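Unit 3: Submitting Short Fiction to Contests and Anthologies

Course handout, Writing and Publishing Short Prose
Read before the September workshop.

Purpose of this unit

Students who have completed Units 1 and 2 should have at least one finished story in a second or later draft. This unit covers the practical work of sending that story out. It does not address book-length manuscripts or literary agents, which are treated in Unit 5.

Reading the guidelines

Every contest publishes a set of guidelines, and a large share of rejected entries are set aside at the first stage for failing to follow them. Students are expected to read the guidelines in full twice: once before choosing a story and again on the day of submission. Organizers do revise their terms while a call is open.

The following points should be noted on the submission record sheet:

Word limit, and whether the title counts toward it
Whether the story must be unpublished, and how the organizer defines publication
Whether entries are read without the author's name
Entry fee, if any
Rights requested, and for how long
Closing date and time zone

The definition of publication deserves attention. Some organizers treat a story posted on a personal blog as published. Others exclude only work that has appeared in print or in an edited online magazine. When the wording is unclear, write to the organizer and keep the reply.

Word limits

For the purposes of this course, the standard assignment limit is 3,000 words. A story that runs over the limit must be cut before it is submitted. Reducing the margins or the type size does not affect the count and creates a poor impression. Most drafts can lose their opening paragraph without harm, and students should test this first.

Manuscript format

Unless the guidelines say otherwise, use double spacing, a plain typeface, and numbered pages. Place the title at the top of the first page. If entries are read without names, check the header, the file name, and the document properties. The author's name is often left in the last of these by mistake.

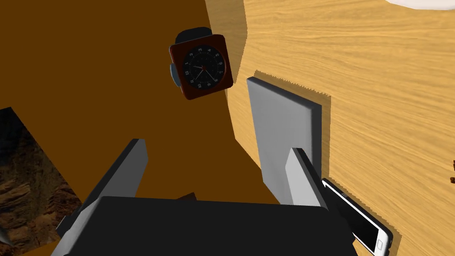
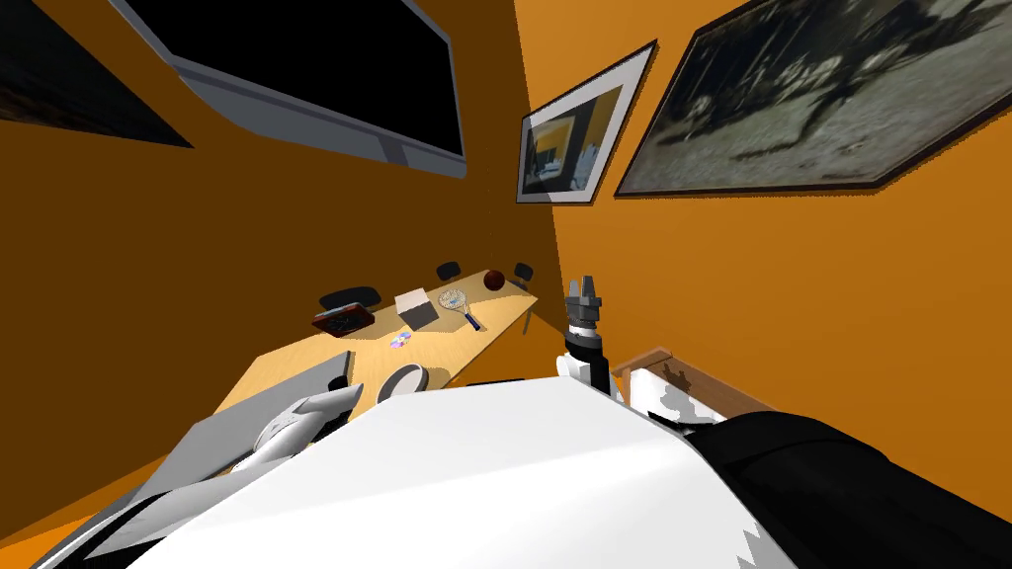

Orange wall, framed pictures and a television with a black screen.
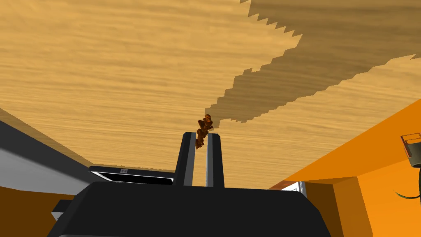
The cover letter

A cover letter for a short story should not exceed 190 words. It should give the title, the word count, the category entered, and a brief note on the author. It should not summarize the plot or explain what the story means. Students with no previous publications should simply leave that line out. There is no need to mention it.

The author note is written in the third person and is usually printed as supplied. Check it for spelling with the same care given to the story itself.

Understanding rights

The sample terms used in class come from four practice calls, referred to as Sonalia, Plernix, Akl, and Grileleo. Copies are in the unit folder.

The Sonalia call asks for first print rights only. The author keeps all other rights and may reprint the story elsewhere once the anthology has appeared.

The Plernix call asks for exclusive rights for a fixed term. Students should find the clause that states when the term begins. In this case it begins on acceptance, well before the book goes on sale.

The Akl call asks for all rights, including film and audio, from every entrant and not only from the winners. Students should be prepared to discuss whether they would enter, and on what grounds they would ask for a change in the terms.

The Grileleo call does not mention rights at all. A missing clause is not a safe clause. Draft a short, polite letter asking the organizer to confirm the terms in writing.

Simultaneous submissions

Some organizers accept stories that are under consideration elsewhere. Others do not. If a story is accepted by one publication, it must be withdrawn from all others the same day, by email, with the title in the subject line. Failure to do so may damage a writer's standing with editors.

Keeping records

Use the record sheet supplied with Unit 1. Enter the story title, the place submitted, the date sent, the fee paid, and the response. Keep a copy of the exact file that was sent. If no response has arrived after 114 days and the guidelines give no reading period, one brief inquiry is appropriate.

Assignment

Choose one of the four practice calls. Prepare a complete submission package consisting of the formatted story, the cover letter, and the author note. Attach a single page listing each requirement in the call and where your package meets it.

Packages will be exchanged in class for peer reading. Readers should comment first on whether the guidelines were followed and then on the story. Bring 3 printed copies. Late packages will be read by the instructor but will not be included in the exchange.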